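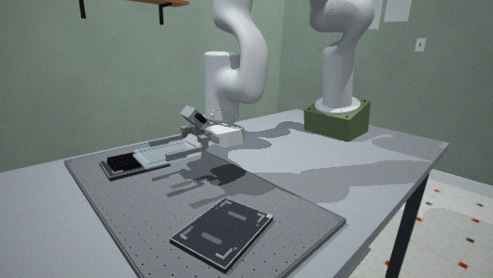

How do you show a robot a task when the part it has to carry is easy to tip or scratch? You drive the arm through the job yourself, either by pushing it along with your hands or by steering it from a distance, and record the joint positions, the gripper state and the camera views as you go. A learning method is then fitted to those recordings.

4.2 Demonstration collection

We collected demonstrations for the plate transfer task in two ways. In the first, called hand guiding, the operator puts the arm in a low-stiffness mode and moves it directly. In the second, remote control, the operator holds a six-axis input device and watches the workspace on a monitor. Both were recorded through Tutoreck, our logging software, which writes arm and gripper data on one clock. Hand guiding was done only on the physical arm in the Weliner lab. Remote control was done on the physical arm and also in the Grunora simulator.

The task is the same throughout. A rectangular plate starts in one holder and must be moved to a second holder and released. The starting poses of both holders are drawn at random before each demonstration, within limits that keep them inside the reach of the arm. Figure 3 gives a view of the simulated workspace.
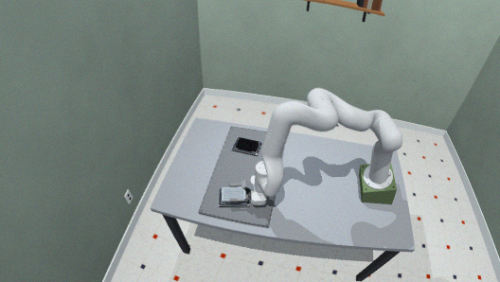 Figure 3. Simulated workspace for the plate transfer task, with the arm at one of the two holders.

Operators were given ten minutes of free practice with each method. They were told to complete the task at a comfortable speed and were not told to keep to any particular path. A demonstration was kept if the plate ended flat in the target holder and the gripper opened without moving it afterwards. Demonstrations that failed this check were stored separately and not used for training. After this step we had 251 hand-guided demonstrations and 3209 by remote control, most of the latter from simulation.

The two methods gave different kinds of data. Hand-guided paths were shorter and smoother in the long transfer motion, but less steady near the holders, where operators tended to push on the wrist and shift the fingers at the last moment. The operator's arms also blocked the side camera in many of the recordings - we dropped that view for hand-guided data and kept only the wrist camera. Remote control left the views clear. Its paths had more pauses, mainly just before grasping and just before release, while the operator judged depth from the monitor.

Pauses caused trouble in training. A policy fitted to the raw recordings would often stop above the holder and stay there. We therefore removed any stretch in which the arm and the gripper were both still for more than half a second, keeping the first and last samples of each stretch. No other smoothing was applied.

An earlier version of this setup, used until May, ran on a Baxter robot with the same logging software. Those recordings are not part of the results reported here. The joint layout is different, and we did not find a mapping to the present arm that kept the finger positions accurate enough for the release step.

All recordings were resampled to 20 Hz and stored as end-effector poses relative to the target holder, together with the gripper opening. Section 4.3 describes how the two sets were weighted during training.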